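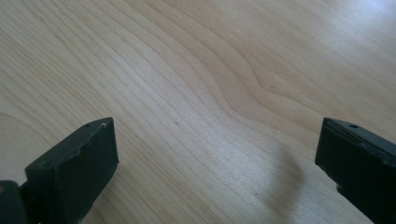

Notebook, finishing bench
Oct 5, 2025

I came in alone today to finish the comparison of the hand soaps and the glue cleanup, which I had promised to Silvia since the beginning of last month. The workshop is quiet when the compressor is off, and it is a pleasure to write with clean hands for once.

First, the hide glue. I soaked the pearls overnight in cold water, 100 g of glue and 2 parts water by weight. In the morning they were swollen evenly, with no dry hearts inside. I warmed the jar in the water bath and did not let it go over 60 degrees. Last time I was impatient, I put it higher and the glue smelled bad and held badly. It ran from the brush in a thin string with no drops, which is how I was taught to judge it. Silvia prefers the viscosity cup. We have both methods in this notebook, and until now they agree.

Test strips: all beech offcuts, planed yesterday evening. I glued the first set with the strips at room temperature and the second set after warming them on the radiator. Clamps stay on until tomorrow. I wrote the set on the end of each strip with pencil, not marker, after the accident with the alcohol.

The delivery from Windodero came on Friday but the box was opened only now. The scraper blades are correct. The felt blocks are the wrong hardness again, we ordered the firm ones and these are soft. I don't want to send them back, they will be good for waxing. Somebody please write to them before the next order and ask them to change it in their system also, because it is the second time.

Soap. The Fitix paste takes off the shellac and fresh oil very well, but it has grit and my knuckles were red after. The Tomon liquid is gentle and does almost nothing against glue. My opinion is to keep both at the sink, and to use first the paste and then the liquid. The 500 ml bottle of Tomon is already half empty and I think people use it for the brushes. Please don't, the brushes have their own soap in the tin.

Shellac: I dissolved new flakes, 20 g in 100 ml alcohol, in the jar with the blue lid. It must be filtered before use, there is still some wax on the bottom. The old jar from spring I tested on glass. After one hour it was still sticky to the fingernail, so I threw it away and washed the jar. From now on I write the date on every lid. I know I said this already in the summer.

The humidity meter near the window and the one near the door don't agree. I put them together in a closed plastic box with wet salt to see which one is lying. Please do not open the box! I will read both tomorrow at lunch.

Erraji called about the chair seats, on the workshop phone, and left a message. They want to know if the cane can be the same tone as the old one. I can't promise it. Fresh cane is always lighter and I don't like to stain it. I will make a small sample with tea and another with thin amber shellac and they can choose. Silvia, if they call again, please say only that samples are coming.

To do tomorrow:
Clamps off, break the strips, write which ones failed in the wood and which in the glue.
Filter the shellac.
Read the two meters.
Soak cane for the samples.
Buy alcohol, the can is nearly finished.

The water bath is unplugged. The glue that was left is in the refrigerator, second shelf, with a label.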